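# Two sets of fingers and a phone

Tue 27 July

I have now spent 77 pounds on fingers. They are for a pair of robot arms, which somehow makes it harder to explain at home than if they had been for me.

The question was whether the Plimix set or the Lurgate set would be better for a job needing both arms at once. Both bolt onto the same gripper. Plimix is cheap and turns up in a padded envelope. Lurgate turns up in a box with a leaflet, the leaflet having presumably been most of the cost.

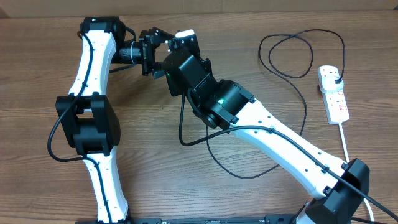

I've left the controller alone since March, when I "improved" it and lost a weekend. So same controller, same speed, same grip force, and only the fingers change. The left arm closes from its side, the right arm from the other, and if the timing is out by much, one of them simply shoves the thing at its colleague.

For the thing itself I picked a phone. Blocks are too forgiving. A phone is thin, slippery and dear enough to make you pay attention, and it tells you very quickly when two arms disagree about where the middle is.
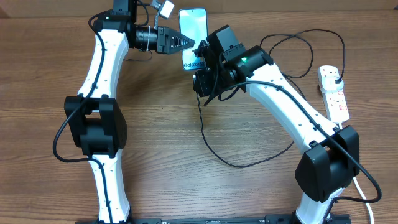

I did 400-odd lifts over the fortnight, or to be exact 451, of which 323 were good enough that I'd have let somebody watch. Lurgate won on grip. Plimix won on not needing the leaflet. The bad ones were mostly twists: one side bites a moment early, the phone turns, and the other side shuts on a corner. I blamed the fingers for five evenings before looking at my own timing, where the fault had been sitting quite comfortably.

The wrist camera helped less than I'd hoped. It gives you a fine close view of the finger and a rather poor one of whatever you were hoping to pick up.
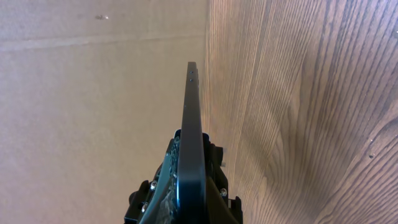
Thenmozhi Menon reckons I should stop comparing fingers altogether and tilt the camera down a few degrees, as half my twists would show up before the grip closed. She may well be right. I'll try it with the Lurgate set on, and the Plimix pair can go back in their envelope.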